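Tiempo de lectura: 2 minutos

Nuevo procedimiento de rotación de claves de cifrado en los servidores de copia de seguridad

A partir de diciembre, Grividine aplicará un nuevo procedimiento de rotación de claves en todos los servidores que alojan copias de seguridad de clientes. La medida afecta a 622 equipos repartidos entre los centros de Mosbridge y Laaksonen, y sustituye a la norma interna vigente hasta ahora, que permitía conservar una misma clave durante casi 20 meses.

Con el nuevo calendario, las claves maestras se renovarán cada seis meses. Las claves anteriores quedarán archivadas en modo de solo lectura – nunca en el mismo servidor que los datos que protegen – hasta que venza el plazo de retención pactado en cada contrato.

La mayoría de los clientes no tendrá que realizar ninguna gestión. Quienes administren sus propias claves mediante el módulo Drustell deberán actualizar el agente a la versión 11 antes de la primera rotación. Las versiones anteriores seguirán permitiendo la lectura de copias ya existentes, pero no podrán crear otras nuevas.

Durante el cambio de clave, las restauraciones quedarán en cola y se reanudarán de forma automática. Los responsables técnicos de cada cuenta recibirán un aviso con la franja horaria asignada y podrán solicitar otra desde el panel de administración, en el apartado Seguridad.

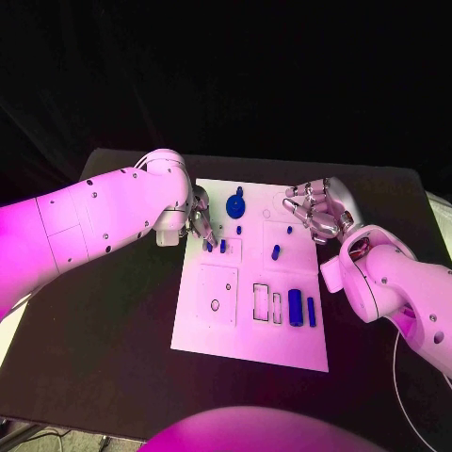
Brazos robóticos ante un tablero con piezas azules.

© Grividine. Todos los derechos reservados | Contacto | Volver arriba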